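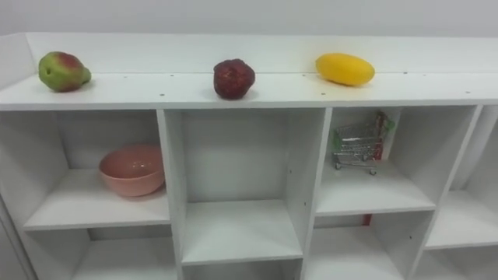 Zulenham Robotics Forum > Student Projects > Pick and place

Thread: Shelf task for our club project, fruit to bowl and fruit to cart

tmarsh_09
Posted May 27, 2020

Our club is doing a pick and place project on a white cube shelf. Three fake fruits sit on top: a green and pink pear, a dark red one, and a yellow one. There is a pink bowl in one cube and a toy shopping cart in another. The arm has to take a fruit off the top and put it in whichever one the judge calls out. We are using the Mamer arm that the school bought, the older model with the two finger gripper.

The rules are from the Prutstead challenge, the home version. You get 35 points for a fruit in the bowl and more for the cart. The qualifying round is in September.

We can pick the pear and the red one most of the time. The yellow one is the problem. It slides when the fingers close and then it's turned the wrong way. Last night we got 32 good picks out of a long run, and almost none of them were yellow.

Things we have tried: slower close, more grip force, rubber bands on the fingers. Any ideas?

gearbox_ohio
Turn the wrist. It's long, so grab it across the short side. If your code always comes in at the same wrist angle, you will push one end before the other finger touches.

tmarsh_09
The wrist does turn. We get the angle from the outline of the fruit. It's right for the pear.

gearbox_ohio
Then print the angle for the yellow one and see if it's stable. It has a shiny skin and you have a bright spot along the top. If your color mask drops the bright spot, the outline changes shape and so does the angle.

pixelfarmer
Agree with the shine part. We lost three weeks to a glossy plastic lemon. Put a piece of tracing paper over the lamp, or move the lamp off to one side. Don't fix it in software first.

I would also look at how far back the fruits are. They are close to the raised lip. Do your fingers clear it when the gripper opens all the way?

tmarsh_09
Mostly. We lose a bit of room on the back finger so we open it less. I can measure it tomorrow.

pixelfarmer
If you open it less then you have less room for error on a wide fruit too. Move the fruits forward three inches and run it again. If the yellow one gets better, you know what it is.

northhall_mentor
Check the rules before you move anything. In the Prutstead home version the objects have to be in the back half of the top surface. Our team got points taken away for that last year.

pixelfarmer
I said for a test. You can move them for a test.

northhall_mentor
Sure, but teams move things for a test and then tune everything to the new spot. I've watched it happen. I'd leave the fruits where they are and work on the approach. Come in tilted so the back finger goes down in front of the lip.

gearbox_ohio
Tilting makes the slide worse on a smooth round top. One finger touches low and the other touches high. I would not do that.

northhall_mentor
It works for us with ten degrees. More than that and yes, it rolls.

aguirre_fan
What are you doing for the cart? That looks harder to me than the yellow fruit. It's small, it's wire, and it's at the back of the cube. I don't see how you get a gripper and a fruit in there under the top board.

tmarsh_09
We haven't really started on the cart. The plan is to reach in level and let go over the basket. The bowl is easier because it's tipped toward the front a little.

aguirre_fan
Letting go over the basket is going to hit the handle, I think. The handle sticks up at the back. Also it has wheels. Ours rolled every time the fruit touched it. We ended up with poster putty under the wheels, which our judge allowed. Ask yours.

And does the fruit fit in the basket at all? Measure before you write any code.

tmarsh_09
The red one fits, we tried it by hand. I don't know about the yellow one. Good point.

solder_sue
A different suggestion. Skip the cart for qualifying. Get the bowl to where it works every time. We had 919 points at our qualifier with bowl only and that was enough to go through. The teams that tried for the cart and dropped things finished below us.

aguirre_fan
Depends on the region. Here you would not have made it with that.

solder_sue
Could be. I still think a new team should do one thing well first.

northhall_mentor
I'm with sue on this one.

pixelfarmer
I'm not. They have until September. The cart is the fun part and the kids will learn more from it.

One more thing on the vision side. You can use the rows of screw holes on the top board as fixed points to check your camera position. They don't move. We take a picture at the start of each run and compare the holes to a saved one. If they are off, the camera got bumped and we stop.

tmarsh_09
We didn't think of that. Our camera mount does get bumped. How many pictures did you save?

pixelfarmer
Just one for the check. For training the fruit finder we had 2985, but a lot of those were nearly the same picture. You can get by with far fewer if you change the light and turn the fruit.

tmarsh_09
OK. Plan for this week is paper over the lamp, print the angle, and measure the gap to the lip. I'll ask about the putty. Still not decided on the cart, the club is split too.

gearbox_ohio
Post the angle numbers when you have them. And take the rubber bands off, they catch on things.

tmarsh_09
The rubber bands helped with the pear though.

gearbox_ohio
Try the thin silicone tape. Same grip and it stays flat.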